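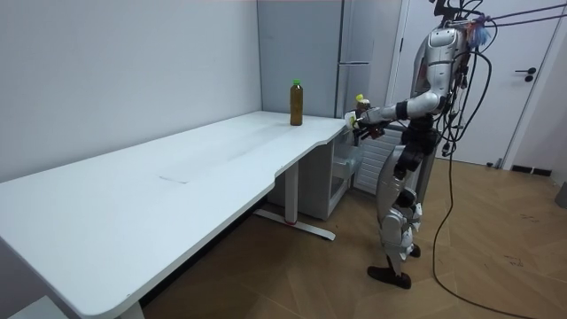

Why Does My House Creak at Night?

Have you ever been lying in bed, all cozy, nearly asleep, and then CRACK! Something in the hallway goes off like a stepped-on twig. You sit up. You listen. Nothing. Then, just as you put your head back down, tick... tick... pop.

I grew up in an old house in Mellisley, on a hill above the river, and that house was the noisiest sleeper you ever met. The stairs popped and the roof groaned, and there was one spot outside the bathroom that squeaked like a mouse if you so much as looked at it. When I was seven I was certain someone was walking around up in the attic. I used to pull the blanket right over my nose and wait for them to come down (they never did).

So let me tell you what I wish I'd known back then.

Your house is changing size

Yes, really! It's a tiny change, way too small to see, but it happens every single day.

Most things get a little bit bigger when they warm up. Metal does it, and so do glass, brick and concrete. Everything around you is made of tiny, tiny bits that never stop jiggling. When they get warmer they jiggle harder, and they need a little more elbow room. Think of a row of kids on a bench. If everybody sits still, you can all squash in nicely. If everybody starts dancing in their seat, somebody's getting pushed off the end.

All day long the sun shines on your roof and warms it up. The roof spreads out a teeny bit. Then the sun goes down, the air cools off, and everything shrinks back again. The trouble is that the pieces of a house are all stuck to each other. The metal pipes are held onto the wood, and the wood is nailed to more wood, and they don't all shrink the same amount or at the same speed. So they pull at each other, and they hang on, and they hang on, and then one of them slips.

Tick!

You can feel how this works with your own hands. Press your two palms together hard, and now try to slide one of them along the other, very slowly. See how it sticks and then jumps? That sticking is called friction. A creak is made of a whole lot of little sticks and jumps, one after another, so fast that your ear hears them as one long eeeeeek. Violins work the same way, by the way. The bow grabs the string and lets go, grabs it and lets go, hundreds of times a second. Your creaky door is a violin with very bad manners.

Wood drinks

Wood has another trick, and it's my favorite. It soaks up water out of the air!

When a tree is alive, it carries water up from its roots through lots of long, skinny tubes. Those tubes are still in the wood after it has been turned into a chair or a shelf or a staircase. On a sticky, muggy day the wood takes in some of the dampness from the air and swells up. On a dry day it lets that water go and shrinks. It does this for years and years. The table your grandma had as a kid is still doing it now.

We had a back door that stuck every June, when it rained and rained. You had to bump it with your hip to get out to the yard. In the winter, with the heat on, the very same door swung open so easily that the cat could do it.

Wood swells a lot more across the grain than along it. (The grain is those long lines that run down a board.) So a board gets fatter and skinnier, but it hardly gets any longer. That's one reason people who put down wood floors usually leave a little gap along the walls, hidden under the trim. It gives the boards somewhere to go. If you forget the gap, the floor can hump up in the middle like a cat being petted.

So why do the floors squeak?

Squeaky floors are a bit different, because mostly they need a foot. When you step on a board, it bends a tiny bit under you. If the board has dried out and there's a little space under it, it can rub against the board next door, or slide up and down on its own nail. Rub, rub, squeak.
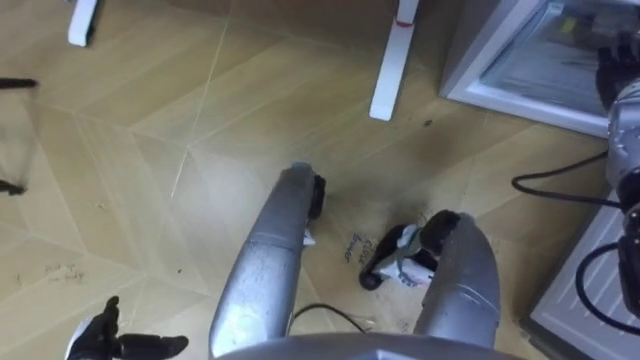

But our house is brand new and it still makes noises all night, one reader wrote to me from Wotside, so it can't be because the wood is old.

Good point, and I should have said so. New houses can be very noisy! The wood in a new house often still has some extra water in it when the builders nail it together. It dries out slowly once you've moved in and turned the heat on, and while it dries it shrinks and shuffles around. Lots of people say a new house is "settling," and that's part of what they mean. The ground underneath can also squash down a little from the weight of the house sitting on it. So old houses creak and new houses creak. I've stayed in a little cabin in Emport that was somewhere in between, and it creaked too.

Why always at night?

Two reasons. The first you know already: the house is cooling down, so more bits are slipping.

The second one is that you can finally hear it. In the daytime there's the TV, and the dishes, and cars going by, and your brother practicing the same song on the recorder for the eleven-hundredth time. The house may well be ticking away then too, and you'd never notice. At night it all goes quiet, you're lying still with nothing much to look at, and your ears get to do all the work.

Your brain joins in as well. Brains are great at guessing, and when it's dark they like to guess on the spooky side. A pop turns into a footstep. Three pops turn into somebody on the stairs.

Something to try at home

You'll need a notebook and a pencil, and a flashlight if you're allowed one in bed.

Pick an evening when it's been sunny all day. Once the house is quiet, lie still for 10 minutes and listen. Each time you hear a noise, make a mark and write down what sort it was. I use T for tick, P for pop and G for groan, but you can make up your own letters. Do the same thing on an evening when it's been cloudy and cool all day long.

My best night was 18 marks, after a boiling hot afternoon. The next week we had gray skies and I only got five, and one of those was probably the refrigerator.

You can do some detective work on a squeaky stair, too. Hold onto the handrail and step on the left side, then the middle, then the right. Is one side quieter? In my old house the quiet part was right up against the wall, where the wood was held down tightest. I got very good at going down for crackers without waking anybody up, which my parents may be reading about for the first time.

If you find a really good creak in your house, ask a grown-up whether it was there last winter. Ours got louder every January, and the mouse spot outside the bathroom was squeaking away right up to the day we moved out.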